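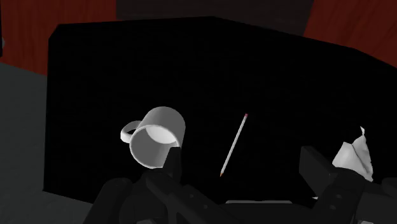

The Kamolrat theatre will reopen in October after two years of repairs to its roof and stage floor. The 200-seat hall closed when rain got in above the lighting gallery and damaged the ceiling over the back rows.

The first production will be *Ciline*, a one-act play by Oranuch Sombatkul about two sisters who inherit a ferry. Theerawat Panyasiri directs. Rehearsals are being held in the church hall on Pradel Street until the builders hand over the keys.

Manager Colm Tully said the dressing rooms would not be finished in time for opening night. "We've got one working shower and a lot of paint tins," he said. "The cast have been very good about it."

Tickets go on sale at the box office at 10am on the first of the month. Members can book a day earlier by phone. Prices are the same as before the closure, and under-16s still pay half.

Anyone holding vouchers bought before the theatre shut can use them until the end of the spring season. The café will stay closed until the new kitchen has been inspected.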